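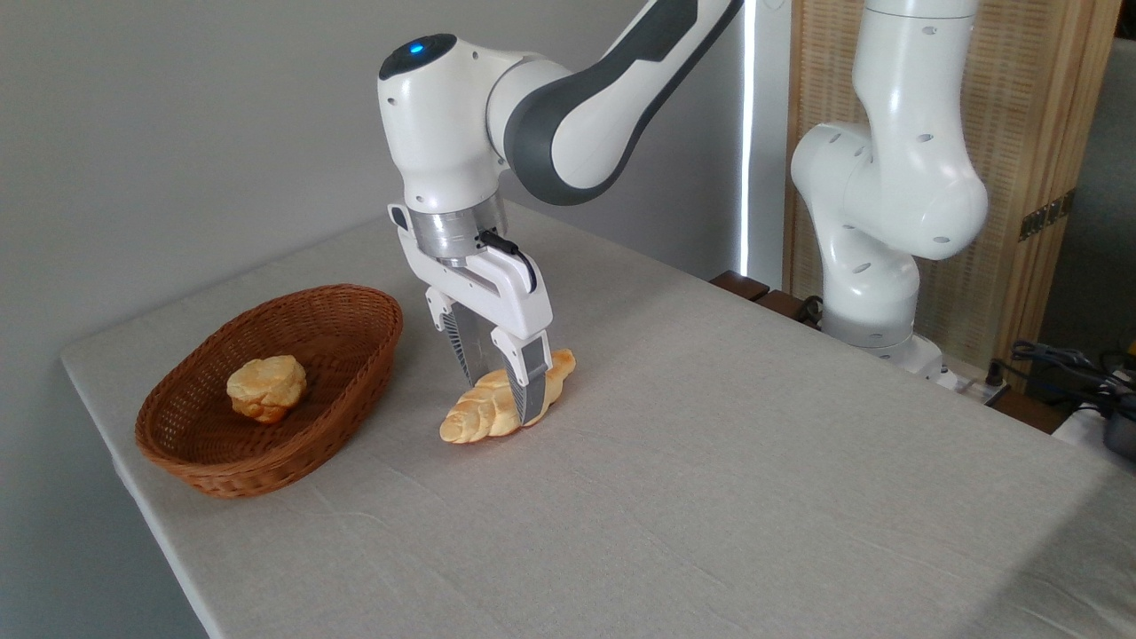

Short story room check: Borkanura anthology, 27/09/2024

1. Reading copies of "Poltard" on the chairs
OK. What a cracking story to open with, and the print is lovely and clear!

2. Walkway to the stage
Needs work. Mic lead crosses it by row 3. Tape it down before doors open.

3. Fire exits
OK, both open freely. Move the Imdale book stall a bit to the left, though.

4. Seating
13 rows, all firm. One wobbly chair taken out.

5. Reader's lamp
OK. Nice and bright (much better than February's).

6. Content notice for "Pan"
Missing. It's a dark, brilliant piece and marked 12+, so please put the card up by the entrance.

7. Extinguisher, tag 395
In date, seal fine.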